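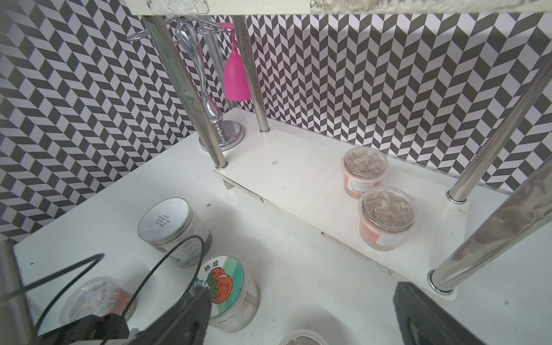 Minutes, Hornus Court Owners' Association, Flumville
20 June 2021

OK, I took these off my notebook, so shout if I got you wrong. We had 11 of the 46 units in the room, plus 3 proxies. Ravn Management sent their usual rep, who got there late because of the bridge.

Last meeting's minutes: approved, once we fixed the spelling of Oltmanns (two n's at the end, sorry Timo!).

Rental cap. This took up most of the evening. Right now the rules say no more than 8 units can be rented out at a time, and all 8 spots are taken. Two owners on the wait list want the cap raised. One of them has a job offer out of state and really doesn't want to sell yet, and I felt for her. On the other side, Timo said his buyer's lender asked a lot of questions about how many units were rented, and he thinks a higher cap could make it harder for the rest of us to sell. We went back and forth on that for a long time. I said I'd like to see something in writing from a lender before I vote either way -- Ravn will ask and send us whatever they get.

Motion to table the cap until September. Passed, with one against.

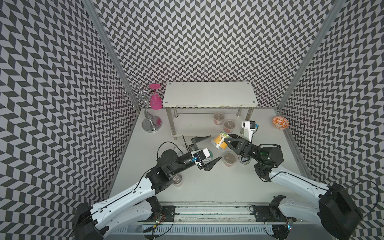
Shelf and pink wine glass

Resale packets. Sellers are still waiting too long for these. The packet is the bylaws, the budget, the insurance page and the letter saying you're paid up, and the first three never change during the year, so why are we building it from scratch every time?? Ravn agreed to keep a ready-made set on file and only do the letter fresh. They also want to move the requests over to Umis, the online portal. A couple of people don't like Umis (me included, it logs me out constantly) and asked that paper requests still be OK. They will be.

For Sale signs. One per unit, in the window or on the post by the main gate, not on the lawn. This is already in the rules, we just went over it again after the thing with the sprinklers.

Open houses. Please tell Ravn the day before so the gate code can be switched to the visitor one. Somebody gave out the owners' code in a listing, and now we all need a new one. It'll come by mail, don't ask me for it, I don't have it either.

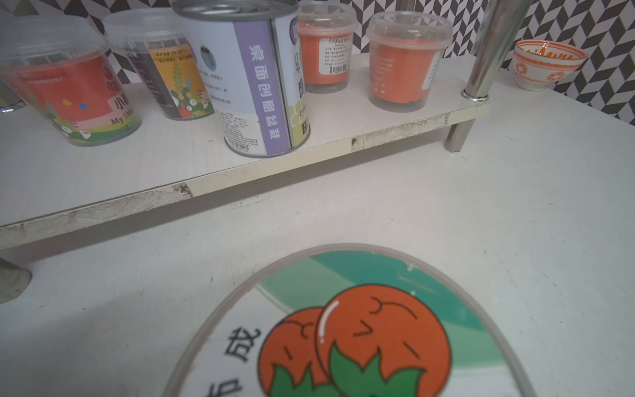

Posted by Timo Oltmanns | Hornus Court News

Unit sizes. The county record and our own floor plans don't match for the end units. Ravn will pull the original plat. Until then, if you're listing an end unit, check with your agent about which number to use.

To do:
Ravn -- lender letter, packet set, plat
Me -- type this up (done!), new sign-in sheet
Timo -- reminder about signs in the newsletter

Next meeting is in September, same room.

3 comments
Share this post
Get Hornus Court News by email. Enter your address to subscribe.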